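Trilovar releases Clikby 3, a revised edge sealant for timber tabletops

For release: July

Trilovar has begun shipping Clikby 3, the third version of its water-based sealant for the edges of wooden tables and worktops. It replaces Clikby 2, which stays on sale until present stock is used up. The new version is sold in 12 shades and dries to a satin finish.

Edges take up moisture faster than flat faces, and the join between a dark top and a coloured edge band is a common place for swelling to start. Clikby 3 is thinner than the earlier product and soaks further into the end grain before it sets. Two coats are advised on hardwood and three on softwood.

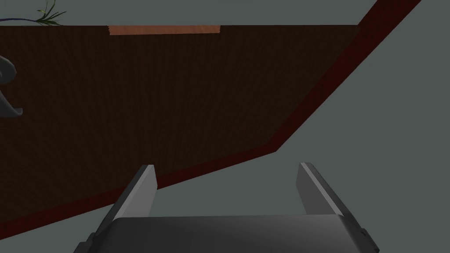
Test results

The sealant was tested at the Trilovar works in Drundetti over 29 weeks. Sample boards were held in a damp cabinet, dried, and measured for change in thickness. A total of 2301 readings were taken. Boards treated with Clikby 3 swelled less than those treated with Clikby 2 at every stage — the gap was widest on oak and narrowest on pine.

Colour change was measured on the same boards. The darker shades held their colour under strong light. Two of the paler shades yellowed slightly and were remade before release.
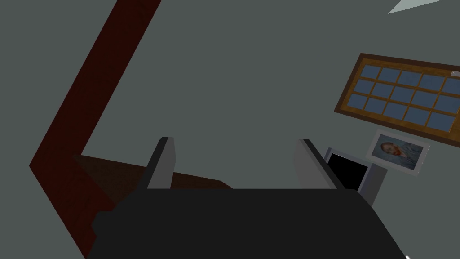

Drying time at normal room temperature is three hours between coats. In cold rooms this should be doubled. The sealant should not be used over wax or oil, and old varnish must be sanded back to bare wood. Brushes can be cleaned with water while the sealant is still wet.

Clikby 3 is not approved for surfaces that come into direct contact with food. A separate grade for kitchen use is in development, and no release date has been set.

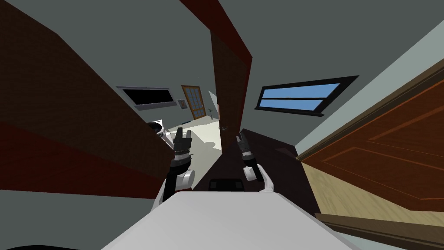 Supply and pack sizes

Clikby 3 is supplied in small, medium and trade tins. Trade orders are handled by Prantl, which also holds the safety sheets and shade cards. Tins already ordered under the Clikby 2 code will be filled with the older product unless the buyer asks for a change in writing.

Notes to editors

Trilovar makes sealants, fillers and stains for indoor timber. Shade cards can be requested from the Drundetti office.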